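Testell: household textile terms, data card

Version 4. Maintained by Pascal Picard and Huguette Royer.

Testell is a word list for household textiles. It holds 1,669 entries in English and French, each with a headword, a short definition, a variant list and a source code. It is meant for people who catalogue linen, write care labels or clean up old shop inventories.

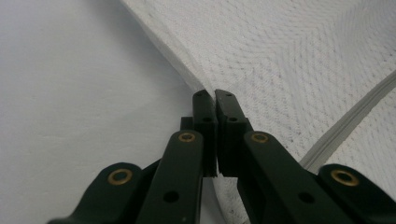
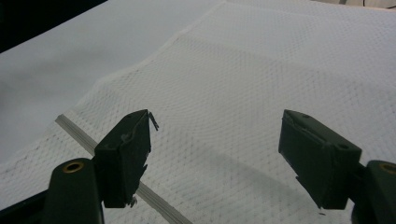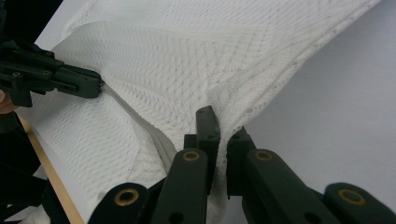
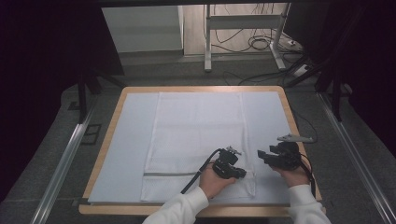
Contents

terms.csv: one row per entry, UTF-8, comma separated, header in the first row
variants.csv: spellings and regional forms, joined to terms.csv on term_id
sources.csv: source codes and shelf marks
CHANGES.txt: edits by version

Fields in terms.csv

term_id: integer, never reused after deletion
headword: lower case unless the word is a proper name
lang: en or fr
class: weave, knit, nonwoven, finish, article or trim
definition: plain text, 500 characters at most
source: one code from sources.csv
checked: y or n

Sources

Most entries come from two printed trade catalogues, Bailly (code BA) and Plondano (code PL). Further terms were taken from the Jonton mill ledgers (code JO), which are handwritten and in places hard to read. A doubtful reading has a question mark at the end of the definition and n in the checked field. There are 120 of these, nearly all in class trim.

Editing rules

Singular headwords only. "Huckaback" and "huck" are kept as one entry with a variant. "Honeycomb" and "waffle" are kept as two, as Bailly lists them at different prices and gives them different thread counts. Trade names are left out unless the source uses them as ordinary words. French entries keep their accents; do not strip them on import.

Known problems

The class field takes a single value, so a word used for both a weave and a finished article appears twice. Sorting by headword in some spreadsheet programs places accented letters last. Widths in the Jonton entries are in inches and have not been converted.

Updates

Corrections are merged each April. Send the term_id, the field and the proposed text. Batches of more than 2,000 changed cells should be split by class.

Last edited 29 November 2018 (HR): source codes for class finish corrected, two duplicate variants removed.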